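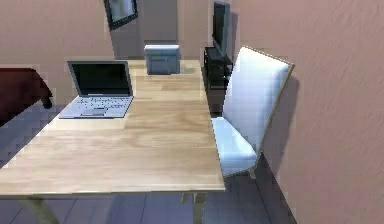
Pre-run check, Lutov mobile arm, simulated apartment
By Sunee Nuchit
June 28, 2020
2 min read | 8 comments

1. Scene loads with walls. OK. Low bar, gladly cleared.
2. Floor contact, rug to bare floor. CHECK. Wheel slip was tuned in April on a floor with no rug, a choice I'd like to hear defended. 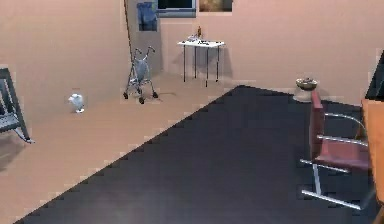

Item 2: rug edge, stair-stepped along the diagonal.

3. Step limit set to 3,000. FAIL. Log says 3,020. Arlo, please.
4. Door hinge limits match the config file. OK.
5. Small objects rest on the table at load. OK, and long may they stay there.
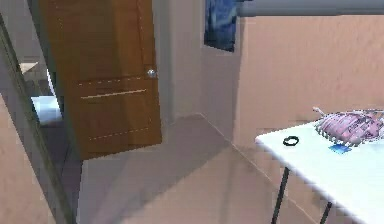 Items 4 and 5: door partly open, black ring on the white table.

6. Gripper force reset to default. OK.
7. Grasp target upright at load. OK. Label too blurry to read, so don't ask the arm to read it.

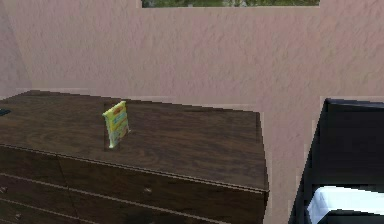 Item 7: yellow box on the dresser.

8. Emergency stop halts the sim clock too. OK on the second try. Retest before the 15-run batch.

Signed off except 2 and 3: Nkrumah Annan

Shares: 3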